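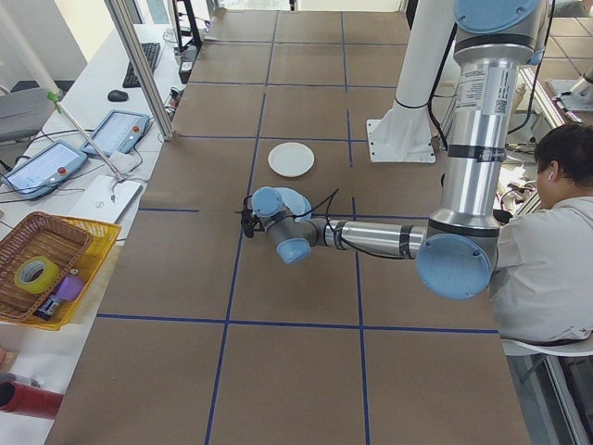

Mal-soon Pyo reports that her Provico stopped drifting as soon as she repeated the zero step with the weighing platform fitted, and asks that the order given below be kept. The order has been checked and stands.

Section 4: Setting up the Provico kitchen scale

4.1 Placing the scale

1. Choose a level, rigid surface away from draughts, hobs and fridge doors. Do not use a cloth or a soft mat.
2. Turn the four feet until the bubble sits inside the ring on the rear edge.
3. Fit the platform. It drops onto the centre post and turns slightly to the left until it stops.
4. Leave the scale switched on for 30 minutes before the first calibration. Later calibrations need only 2 minutes.

Note: if the scale has come from a cold car or store room, leave it in its box until it reaches room temperature.

4.2 Taring a plate or bowl

1. Press ON and wait for the zero to stop blinking.
2. Put the empty plate on the platform, near the centre. The plate must not touch the display housing.
3. Press TARE. The display returns to zero.
4. Add the food. The reading is the net weight.

Caution: the maximum load is 2,000 g, and this includes the plate. A heavy stoneware plate leaves less room than the display suggests – the tared weight still counts towards the limit.

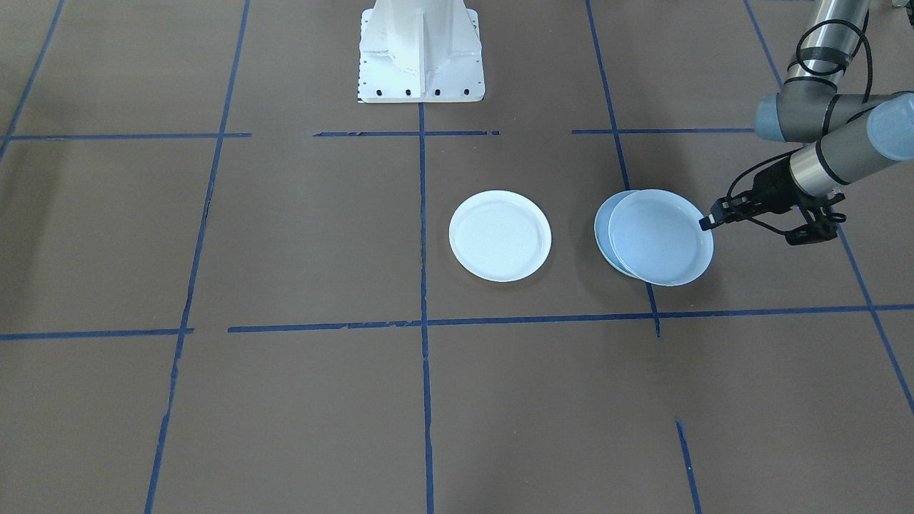

4.3 Storing plate weights

The scale holds 36 stored weights. Plates from one set can differ by several grams, so store each plate separately if you work to the gram.

1. Press and hold MEM until a slot number appears.
2. Choose a free slot with the arrow keys.
3. Put the plate on the platform and press MEM again.

Weights stored with the older Momon software cannot be read and must be entered afresh. Owners of the Isarport wall bracket should store plates with the bracket in use.

4.4 Moving the scale

Mark the position of the feet before lifting the scale, so that it can go back to the same spot. 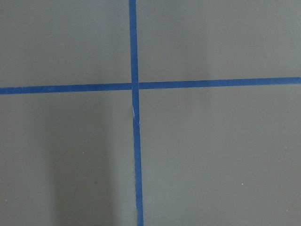

If the new surface is less rigid than the old one, the reading may wander by a gram or two. Level the feet again, then calibrate with the weight supplied. Do not calibrate with a food packet, as the printed weight leaves out the wrapping.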